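Reading time: 4 min

3.2 Moisture conditioning and dimensional change

Edge-glued panels change width with the seasons much more than they change length. In a flat-sawn hardwood the movement across the grain is many times that along the grain, and a panel built from wide planks carries the full movement of each plank plus whatever the glue line permits. Past work on this subject has mostly used small clear specimens taken from a single plank. The present section reports on full-width panels, in which neighboring planks may differ in ring angle, density, and starting moisture content.

Panels were supplied by two shops, Herkitz and Brallitz, and were delivered in sealed wrap in June. Each was weighed on arrival and stored flat on stickers until its weight changed by less than the resolution of the scale between morning and evening readings. A total of 92 panels passed this check. Panels with open glue lines, loose knots, or end splits longer than the plank was thick were set aside and do not appear in the results.

Width was measured at three stations: near each end and at mid-length. Station marks were cut with a knife, as pencil lines proved too broad to return to with confidence. Cup was taken as the largest gap between the panel face and a straightedge laid across the grain. Measurements were made in the same order each time, by the same operator, within ten minutes of leaving the chamber.

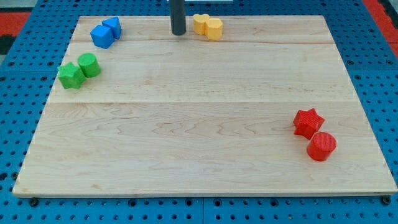
Figure 4. Light-colored wooden board with wide planks; the grain runs horizontally.

Cycling was carried out in a Wustora chamber set to alternate between a dry and a humid state. A full cycle lasted 37 hours, including the ramps. The length of the cycle was a compromise. Thick panels do not reach equilibrium in that time, and the core lags the faces by a wide margin. Household panels, however, are rarely at equilibrium either, and the gradient between face and core is itself a cause of cupping. We therefore treat the readings as responses to a fixed schedule and make no claim that they represent equilibrium values.

Two effects were separated in the analysis. The first is reversible movement, taken as the difference in width between the humid and dry ends of the same cycle. The second is set, taken as the drift in the dry-end width from one cycle to the next. Set was small in the early cycles and was not clearly distinct from measurement error until the later ones. It was consistently negative, meaning that panels became slightly narrower, as would be expected if the wood near the faces was compressed during the humid phase and did not fully recover.

Ring angle explained more of the variation in cup than density did. Panels in which the planks were laid with alternating ring direction showed a shallow ripple with little overall cup. Panels with all planks laid the same way showed a single smooth curve. The ripple is easy to miss with a straightedge alone, and readers who wish to repeat the work should take a profile at close spacing.

Surface finish was applied to half of the Brallitz panels, using the oil described by Russo in the supplier notes. Finished panels moved less within each cycle, but the difference narrowed as cycling continued. The finish slowed the exchange of moisture and did not prevent it. No glue line failed in either group.

Comments (3)

tenonsaw: Was the oil put on both faces? One-sided finishing would give you cup all by itself.

M_Delroy: The part about knife marks matches what I found. Mine still closed up a bit in the humid phase, so check them under a loupe.

quartersawn_only: I would like to see the same schedule on thinner stock. The lag at the core should mostly go away.

We use cookies to remember your reading settings. By continuing to use this site you accept our cookie policy.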